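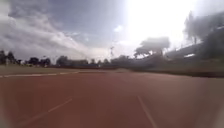

**To:** Taltano Fund, Community Health Grants
**From:** Enlow Parks and Recreation, Adult Programs
**Re:** Enlow Walks, mid-year progress report
**Date:** 7/27/25

This report covers the first half of the grant year for Enlow Walks, the walking and strength program for adults over 55. The spending table you asked for was sent separately through the grant portal. What follows is the narrative part.

## Where things stand

The program is running at both planned sites, Enlow High School and the Paracha Street recreation center. The high school opened on schedule. Paracha Street opened four weeks late, for reasons explained further down.

| Measure | To date |
|---|---|
| People enrolled | 158 |
| Still attending at mid-year | 101 |
| Total visits, both sites | 3,396 |
| Visits at Paracha Street | 1,044 |

A person is counted as still attending if they signed in at least twice in the last full month of the period. We used that definition in the application and have kept it. It leaves out some people who travel for part of the summer and plan to return, so the number could go up in the fall.

Most visits are in the early morning. The evening session was added at the request of people who still work, and it was slow until May. It has been steady since the days got longer. We don't know yet how it will hold up when it gets dark early again.

## Walking sessions

Each session is an hour. People sign in, warm up as a group, and then walk at their own pace. A staff member walks with the slowest group and another stays near the sign-in table. After the walk there is a short cool-down, and on strength days the group goes indoors for chair exercises and light bands.

We planned on three pace groups. In practice there are two. The fast group was small and the people in it preferred to walk alone or in pairs, so in April we stopped scheduling a leader for them and moved those hours to the balance class.

The school district lets us use the track before the school day and again after practices end. The agreement runs through next June. It covers the track, the restrooms in the field house, and the parking lot on the east side. It doesn't cover the bleachers, which matters for people who need to sit down partway. We bought folding chairs and put them out at each session. They go back in the storage closet afterward, and carrying them takes longer than we allowed for in the staffing plan. We have added fifteen minutes to each shift at the high school to cover it.

## Balance class

The balance class was a small item in the original plan, meant to meet twice a month. Demand was higher than expected and there was a waiting list by the third week. With the hours moved over from the fast walking group, it now meets weekly at both sites.

Everyone in the class does a timed sit-to-stand test when they start and again after ten weeks. The first set of people has finished both tests and the second set will finish in September. We would like to hold the results until both sets are in. The first group was mostly people who already exercised, and their scores alone would give a misleading picture.

Several people have asked to take the class a second time. For now we are letting them stay if there is room after new people have signed up. At Paracha Street there usually is. At the high school there usually isn't.

## Delay at Paracha Street

The recreation center's floor was due to be refinished over the winter break. The work started late and then the first coat had to be redone, so the building stayed closed through most of our planned opening month. We offered rides to the high school during that time. Only a few people took them. The main complaint was the length of the trip, and the second was that the van came too early for people who had to get grandchildren off to school.

Once the center opened, attendance picked up quickly and has been close to what we projected for a site of that size. The indoor walking loop is short, and people lose count of their laps. We tried hand clickers, which kept going home in coat pockets. There is now a cup of poker chips at each end of the gym and that has been good enough.

Because of the late start, the Paracha Street instructor line is underspent. We are asking to carry that amount into the second half of the year. See the request at the end.

## Sign-in system

We switched from paper sheets to Dollix, the check-in software the department already uses for the pool. Each person gets a card to scan. The change went smoothly at Paracha Street, where there is a front desk. At the high school it runs on a tablet over a phone connection, and the connection drops in bad weather. Staff still bring a paper sheet as a backup and enter the names later.

While comparing the paper sheets with Dollix we found that some people had been entered twice under slightly different names. Those have been merged, and the enrollment number in this report is the corrected one. It is lower than the number we gave you by phone in the spring. Visit totals were not affected.

## Outreach

The flyers in utility bills brought in more people than anything else. The application assumed that doctors' offices would be the main source. They have sent us very few people so far. Two clinics have the referral form and say they hand it out, but the forms rarely come back. We shortened it to half a page in June and added a phone number for people who would rather call. It is too soon to say if that has made a difference.

We also printed the schedule in Spanish. The first version had an error in the evening start time and was replaced. Anyone holding the older blue copy should throw it out. The correct one is yellow.

Enrollment from the north side of town is still low. There is no bus that reaches either site before 8:00 a.m. We have asked the transit office about the early route and have a meeting set for August. If that doesn't work out, we may try one mid-morning session a week at Paracha Street in the fall.

## Heat

On hot days the morning session at the high school starts thirty minutes early, and the evening session moves indoors to Paracha Street. The decision is made by noon for the evening and by 8:00 p.m. the night before for the morning. People who gave us a cell number get a text. The rest get a call, and this takes a good part of an hour when it happens.

There were no heat-related incidents in this period. There was one fall, during a warm-up. The person was checked by the school's athletic trainer, went home with a family member, and came back the following week. The incident form is on file with the department.

## Staffing

Both part-time leader positions are filled. One leader left in March for a full-time job and the replacement started three weeks later. During the gap the adult programs coordinator led the morning sessions, and no sessions were canceled. All leaders have current first aid and CPR cards.

## Plans through December

- Finish the ten-week tests for the second balance group
- Meet with the transit office and decide on the mid-morning session
- Replace the tablet connection at the high school before the fall rains
- Move the evening session fully indoors when the clocks change
- Mail the participant survey in October, with a stamped return envelope

## Request

We ask the Fund to approve moving the unspent Paracha Street instructor money to the same line for the second half of the year. It would pay for a second weekly balance class at the high school, where the waiting list is. The total grant amount would stay the same. An answer by the end of August would let us put the class in the fall schedule, which goes to the printer the week after Labor Day.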